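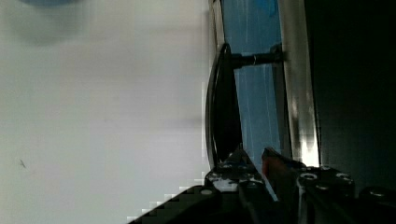
A pale surface, out of focus. Tarngate, April.

In April I went to the open day of the paper mill in Tarngate. I make small books by hand at home, and for years I bought my paper without knowing much of how it is made. The train from Fallgate takes a little more than an hour, and from the station you walk along the river until you smell the mill, a smell like wet cardboard and a bit of soup.

We were 20 visitors, divided into 2 groups. My group was led by Dirk Nolte, who has worked in the beating room for most of his life. He speaks softly and the machines do not, so I stood always at the front. He let us put our hands in the pulp when it was ready. It was colder than I expected and it felt like very thin yogurt.

The mill still has one paper machine from the Warnix works, and it was running for the visit. The wet sheet goes in at one end on a wire mesh, and at the other end it comes over the warm cylinders and is rolled up. I asked if the sheet breaks often. Mr. Nolte said on Monday mornings, and the other workers laughed, so I think this is an old joke there.

After the coffee we saw the archive. Ada Mazza keeps the sample books, and there are 2,138 of them, on shelves up to the ceiling. Every order from the Farías printing house is in there with a strip of the paper glued next to the date. She opened one that is 100 years old, and the paper was still strong and bent without any crack. We were allowed to touch only the corner.

In the shop I bought a pack of cotton paper with rough edges, quite expensive, and a pack of seconds, which was cheap and which I like better. Please bring cash if you go, the card reader did not work. Wear also closed shoes, they do not let you in the beating room with sandals and one lady had to wait in the yard.

The last tour starts at 3 p.m. I missed my train back and took the next one.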